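Greston Computer Reuse Workshop
Progress report to the Kiline Fund, covering the period to the end of March
Prepared by Thitima Suwannarat

Dear Siriporn and all at the Fund,

It's a pleasure to be writing to you again, and I'm glad to say there is rather more to tell than in the autumn. When you agreed the grant of £2000 we had a corner of the old print room, a great many donated desktops and nowhere sensible to put them. We now have proper benches, decent light over both of them, and a shelf for each stage of the work, so a computer no longer gets lost between arriving and going out again (this did happen, more than once, and I'm sorry to say one of them was under the stairs until January).

By the end of March we had taken in 52 desktops, nearly all of them retired office machines from Phuthong and two local schools. Roughly half have gone out to families. The others are either waiting for parts or have been set aside to be stripped, and Erasto Chege keeps the list of which is which. He has asked me to say that the list is up to date, and it is!

Most of our bench time goes on drives. Every hard drive comes out, is labelled with the number of its tower and goes to Erasto for wiping before anything else is done. The towers with clip-in plastic caddies are much the kindest to work on, as the drive stays in its carrier and there are no tiny screws to chase across the floor. While the side is off we also check the memory, look over the cables and note any parts that are missing, so that Nuanchan Chaimongkol can order in one go.
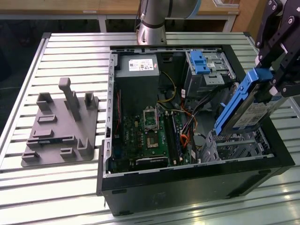 A tower on the bench with its side panel off, and a hard drive in its blue caddy held above the drive bay. The processor socket on this board is empty.

Processors remain our sticking point. Several towers reached us without one, and we have 7 on the shelf that are otherwise sound. Nuanchan has been talking to Turnirex about a box of mixed used ones, and we hope to have an answer before the summer. If it comes to nothing, we shall use those towers for spares, which would be a pity but not a waste.

Of the grant, the benches and lighting took the largest share, and memory and replacement drives most of the remainder. Daranee has the receipts and will send copies separately. With your agreement we should like to put what is left towards keyboards, as we are forever short of them.

You would be very welcome to visit, and mornings are best, from ten onwards.

With warm thanks,
Thitima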